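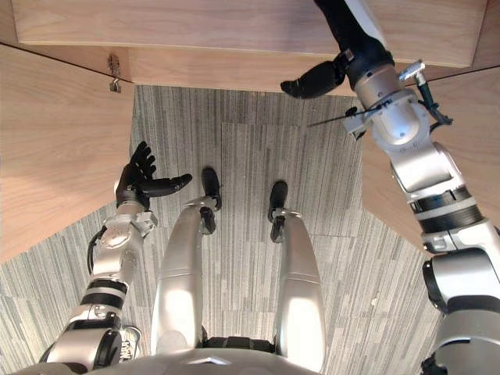 Courses > Small Spaces > Handouts > Session 5

Filed under: Interiors, Joinery, Flooring

Session 5: The Nook

Tutor: Fionnuala Daly
Workshop help: Normunds Pētersons

Welcome back everyone! I've been looking forward to this one since June, because nooks are my favourite thing to teach. You get timber, carpet, corners and a bit of head-scratching, all packed into a space you could cross in a stride.

1. What we mean by a nook

For this course, a nook is a small area of floor with something solid on at least two sides and, if you're lucky, something reaching over it as well. Pale wood on the sides and grey carpet tile on the floor is a lovely pairing to begin with. The wood brings the warmth and the grey keeps quiet underneath it.

Please don't get hung up on whether yours is "really" an alcove or a booth. Kamlesh Rathore and I argued about that for most of a lunch break and got nowhere.

2. Reading the grain

Long, faint streaks are a gift in a small space. Your eye follows them along the panel and the whole thing feels bigger. Before you fix anything, stand your panels up loose and try the grain running both ways. Have a proper look from the doorway, then kneel down and look again (a nook is mostly seen from low down, and people forget this every single year).

Where panels meet at an angle, you will see a dark line. Beginners want to fill it straight away. Leave it for a day! A thin, straight, even seam looks crisp against pale wood, and filler in the wrong shade looks like toothpaste. If the seam wanders, take the panel off and true up the edge.

3. The overhang

An overhang has a top face and a front edge, and it's the edge that gets bumped, leaned on and noticed. Keep it level with the floor line. Sand the corner just enough that it's kind to a forehead.

Small metal fittings near the end of an edge are fine, and I rather like a bit of silver against the wood. Put them close to a side panel, out of the way of sleeves.

4. Carpet tiles

Our practice bay is the Trorkby one, 375 mm from the floor to the underside of the ledge, so mind your heads. Lay your tiles in this order:

- Sweep, then sweep again.
- Find the middle of the floor and mark it in chalk.
- Put the first tile down dry, with no tackifier.
- Work outwards, checking the direction of the streaks on each tile.
- Cut the edge tiles last, face down, with a new blade.

Streaky tiles can all run the same way or be turned by a quarter each time. All one way gives you a calm floor where the joins nearly vanish. You may still find that one tile looks darker than its neighbours. Swap it towards an edge if it bothers you, or keep it where it is. Noreen Phelan swears by mixing tiles from different boxes before she starts, and her floors are gorgeous.

5. For next time

Measure a nook at home or at work and bring a sketch with the widths, depth and height. Allow 10 mm of slack wherever wood meets wall. Ruairí Sheehan will have the offcuts out on the long bench from the start, so come early if you'd like first pick of the pale boards.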